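Does a basket on the bed make a bedroom tidier? A report for the Home and Household module

Submitted 2021-09-08

1. Why I picked this

The tidying advice we read in June kept coming back to one idea: put a basket where the mess is. If the toys end up on the bed, keep a basket by the bed. The Stornness booklet goes further and says the basket should sit on the mattress itself while you tidy, up near the pillows, so that nothing has to be carried across the room. It promises a "settled" bedroom. I don't know what a settled bedroom is and the booklet doesn't say.

I wanted to find out whether the basket helps or whether it only moves the mess into a smaller space. My own guess at the start was the second one, and I should admit that before anyone reads the results.

2. The room and the things

A bed is a big flat surface at a handy height, so it collects things. I kept this one as plain as I could. It had a grey fitted sheet and two grey-green pillows at the head end, no blanket and no duvet. The advice books nearly always show a bed like this, and I think that is part of the trouble with them. A bare sheet looks tidy before you start.

The basket was white plastic with holes in the sides. The soft toys were a carrot and a yellow one that I wrote down as a banana in my first notes and a gourd in my second. I have left it as "the yellow toy" from here on. 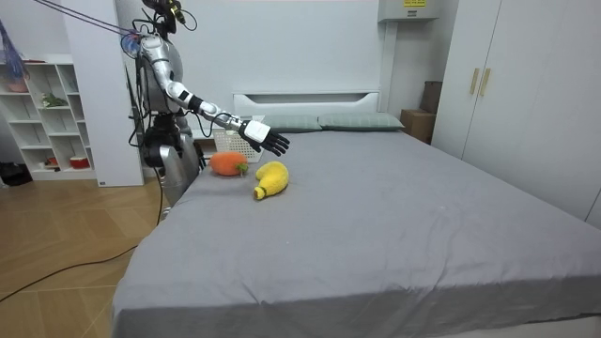
My aunt read the draft at this point and said two toys was no test of anything, she had raised children in a flat half that size and a basket lasted until teatime. She would have started with a full toy box tipped out.

I think she is partly right. But the booklet makes its claim for any number of things, so it ought to hold for a small number as well. If a basket can't be shown to help with a couple of soft toys then I don't see why I should believe it about a whole box.

3. What I did

I compared 3 ways of clearing the bed, each begun with the toys lying on the sheet:

Basket on the mattress, near the pillows.
Basket on the floor at the side of the bed.
No basket, toys carried to a shelf.

Each way was done 17 times and timed with a kitchen timer. I also wrote a mark out of ten for how tidy the bed looked afterwards. That mark is only my opinion. The Stalitz worksheet we were given treats it as a measurement and I don't think it is one, because I gave the same bed a six before lunch and an eight after.

There was a further problem with the timing. Pressing the button and picking up a toy use the same hand. I lost a bit at each end of every go and I have no way of knowing how much.

4. What happened

The basket on the mattress was the quickest, as anyone would expect when the toys only have to travel an arm's length. The floor basket came next, with some bending. The shelf was slowest. So far the booklet looks fine.

Looking at the bed afterwards is where I started to doubt it. With the shelf, the bed was clear. With the basket on the mattress, the bed had a basket on it. The toys were together, yes, but they were still on the bed, and if you wanted to go to sleep you would have to move the whole thing. The booklet never times that last step.

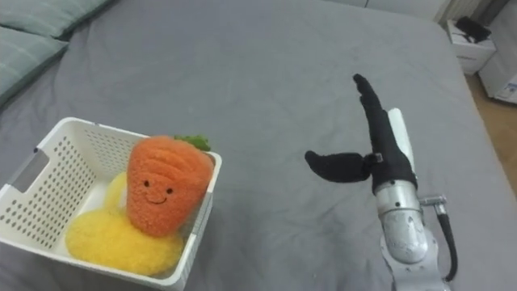
Report author: the student, second year

The carrot ended up on top of the yellow toy more often than the other way round. It has a small stitched face with two dots for eyes and a curved mouth, and I noticed I gave higher tidiness marks when the face was looking out. That is a silly reason to call a bedroom tidy. It does make me wonder how many of the pictures in the advice books work in the same way — a friendly object at the front, and you stop checking the rest.

The holes in the basket matter too. You can see what is inside from the side, which helps if you are looking for something and spoils it if the point was to hide the mess. The Torvik page on storage says see-through sides "calm the eye". The Steluten page says solid sides do, in nearly the same words. They can't both be right, and neither gives any reason.

5. Where the basket stands

I tried to be fair to the idea by testing the position. The place by the headboard is meant to be best because the pillows stop the basket sliding. My results don't show this. A fitted sheet grips a plastic basket quite well without help from a pillow. What the spot near the head end does give you is a fixed place, and I think a fixed place probably does more good than the basket.

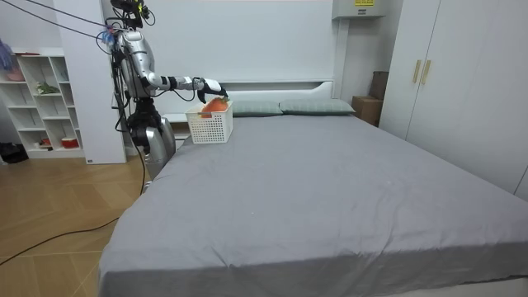
Figure 3. The basket in its place by the left-hand pillow.

I checked this with 4 extra goes in which the basket was moved to a new spot each time. They were slower. Four goes is very few, and I would not want anyone to quote this as a finding.

The Torvik page also states that the average bedroom holds 1,064 loose items. I looked for where this number came from and found it repeated on other pages, always without a source. I have left it out of my argument and I would advise other groups to do the same.

6. Weak points in this project

I knew what I expected and I did the marking myself. The toys were soft and light, and books or clothes would behave differently. The bed was far barer than most people's. Nothing was tested overnight, so I can't say whether anything stays tidy, and staying tidy is what people want to know when they buy a basket.
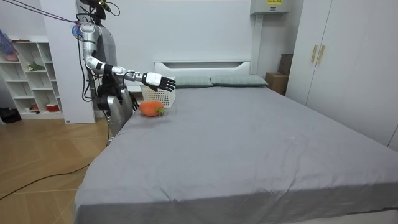
Figure 4. Carrot on the sheet, in front of the basket.

7. What I would say to someone asking

A basket on the bed makes the picking up faster. It doesn't clear the bed until somebody lifts it off, and the advice should say so. If you already own a basket, use it and give it one place. I would not buy one on the strength of the Stornness booklet.

If I did the project again I would follow my aunt's suggestion and tip out a full box, ask a second person to give the tidiness marks, and include the time it takes to move the basket before bed.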